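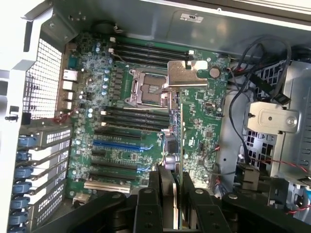
Robot club's upgrade crew is down to its last task

20 Feb 2022

I stopped by the Ernard robotics club this weekend figuring I'd stay for ten minutes and grab a cookie. I was there until they turned the lights off, so you're getting a longer update than usual!

If you missed the post back in October, the club signed up for the Vellura Challenge, a student contest where a robot arm has to do small service jobs on a desktop computer. The list this year has 4 tasks: unplug a cable, take out a memory stick, open the latch on a drive bay, and put an expansion card into its slot on the motherboard. The first three have been in decent shape for a few weeks. The card is the one everybody groans about.

I tried it by hand first (they make every visitor do this, and I think they enjoy it). You have the metal bracket that wants to go down at the back of the case, and you have the edge of the card that wants to go in the slot, and if one is happy the other one isn't. It took me three tries and I have fingers. The arm has a two-finger gripper, so it has to hold the card on edge, get it over the board, line it up and push, all without letting it tip.

The students call their control program Lins. It started out as a pile of saved positions, and for a while that was enough, but then somebody would bump the computer case a hair to the left and the whole thing would miss. Now Lins uses the little camera at the wrist to look for the slot before it starts down. The team wrote most of the new version over winter break, and there was a fair amount of arguing on Saturday about how slow the last bit of the move should be. One half of the table wants it very slow. The other half has seen the contest clock.

They keep a log of every practice run, good or bad, in a spreadsheet that's projected on the wall. When I left, it stood at 1,991 runs since the fall, and 1,285 of those ended with the card seated. That sounds just okay until you scroll and see how many of the misses are bunched up before the holidays. The target they've set for themselves is 80 good ones in a row before they pack the arm for the trip. I asked what their longest streak was and got a lot of looking at the ceiling, so I'll ask again next time.

The contest is at the Jindska center, same building as last year, with the parking lot that floods. Teams get a practice slot in the morning and then two scored rounds after lunch. The cases are supplied by the organizers and the students don't find out the layout until they open the side panel, which I'd find terrifying, but the younger ones seem to think it's the best part.

A couple of housekeeping things while I have you. The club could use old desktop computers, any make, working or dead, as long as the board is still inside. Leave them by the workshop door and please take your hard drive out first. They're also short on small Phillips screwdrivers, which apparently walk away on their own. Practice is open to families on weekends through the contest, and the cookies are pretty good.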